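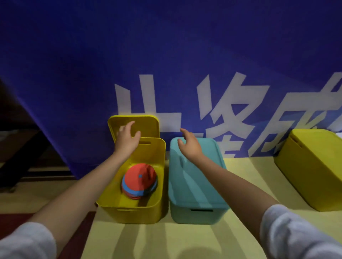
4.2 Storage and the return of shared items

The loan records cover 2878 loans made at the three halls (Komadbridge, Purkska and Nadby) over one playing season. We left out loans that were opened and closed within the same session, as these were mostly items handed over the desk and handed straight back. A loan was treated as late if the item had not been marked as returned by the start of the next session for the same sport.

Late returns were not spread evenly over types of equipment. Rackets and nets, which are large and easy to tell apart, were seldom late at any hall. Small items that are used in sets were late far more often. Members told us in interviews that they did not think of one ball or one cap as something borrowed. One player at Nadby said that she had kept a club cap in her car from the start of the season until May and had never thought to mention it. The loan form itself may be part of the problem. It has a single line for each item type, and desk staff at Nadby often wrote "caps" or "balls" with no further detail, so a part return could be entered as a full one.

The halls also differed in how they stored things between sessions. Komadbridge has a locked room with open shelves. Nadby uses deep cupboards under the seating, shared with a dance school. Purkska has no fixed storage in the playing area and keeps its small equipment in boxes that are brought out and put away again. Lidded plastic boxes are common in halls of this kind (Figure 3), and they are cheap and simple to stack, but a closed lid hides what is inside. When two groups own similar boxes, items tend to end up in the wrong one.

Figure 3. Plastic storage boxes with their lids off, one of them filled with shuttlecocks.
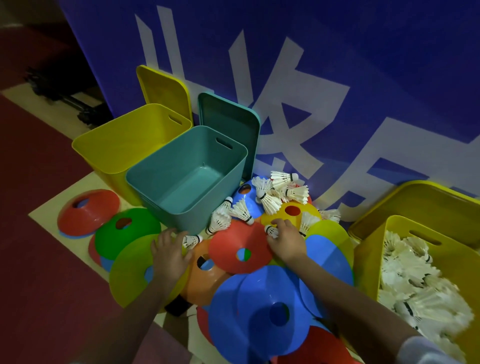
To look at this more closely, we compared the loan records with the stock checks done by Róisín Heffernan at the end of each block of sessions. The checks found 115 items that the records listed as missing but that were still in the building. Most were in a box or cupboard belonging to another group. These items had been returned in good faith by the borrower and then put away by someone else, and the desk had no way of knowing. We refer to them below as misplaced returns, and we do not count them as losses.

Misplaced returns were most common at Nadby and least common at Komadbridge. We had expected Purkska to do worst, given that its boxes are moved so often. Its low number seems to be due to habit – the same two people pack up after most sessions and know where things go. This fits with Horgan's earlier notes on the hall, in which packing up is described as a fixed part of the evening, done while the next group is changing.

Labels made less difference than we thought they would. The Corrigan tags used at Nadby were attached to the outside of each cupboard door, but several had faded or had been turned to face inward. At Komadbridge the shelf edges had no labels at all for the first half of the season, and returns there were still more accurate than at the other two halls. Being able to see the contents appears to matter more than being able to read a name for them.

There are limits to this comparison. Stock checks were done at set times, so an item that was misplaced and then found between two checks does not appear in our data. The member survey, which was sent to 300 people, asked about borrowing but had no question on putting equipment away. Aoife Horgan added one to the later version of the form, and the answers to it are reported in Section 5.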